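Budget for second gripper, what do you set aside?
Forum: Equipment and Purchasing

imke_w
We must plan the money for next year and I need an opinion. We sort and pick play food into baskets and bowls with one arm. The arm is paid. Now Rirnine offers a second gripper with a service contract, 2000 for both. My brother Knut says take it. I am not so sure. What do others pay for spare fingers only?

timo.reuter
Spare fingers from Ostermann were 200 for us, one pair. I would buy three pairs and no contract. A contract is money you pay for sleeping well.

H_Wunderlich
I do not agree with Timo. We had no contract at Rendholm and waited 9 weeks for one part. All this time the arm was standing still and the salaries were running. Imke, what does it handle exactly? Soft things or hard things?

imke_w
Both. Basket with a toy strawberry, and a bowl with a green pepper:

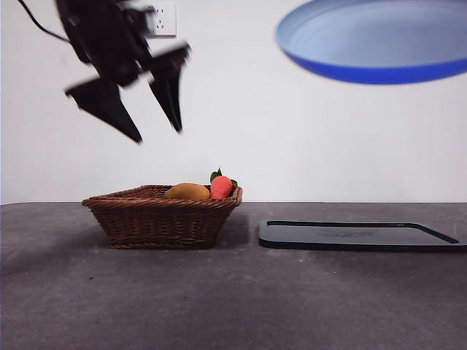
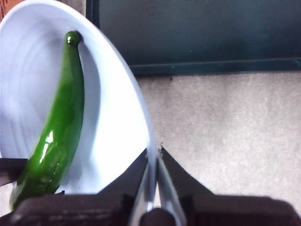 Rendholm, December

The bowls are what worries me in the budget. A basket is forgiving, but if the fingers come to a hard rim every day, I think they will wear. I have no numbers for this yet.

timo.reuter
Then write down the hours for one month before you sign anything. The offer from Rirnine will still be there.

H_Wunderlich
Will it? Our offer was valid 3 weeks and after that the price was higher. Ask them in writing.

l_rieger
Please also plan for the small things: cables, screws, mounting plate, one day of training. In our plan for the Grandness line we forgot them, and it was more than the fingers cost. I am with Hartmut about the contract, but only for the first year.

imke_w
Thank you Lieselotte, the mounting plate is not in my list. I will call Rirnine on Monday and ask for the price without the contract also. Knut still says I think too long.

timo.reuter
Knut does not sign the invoice :)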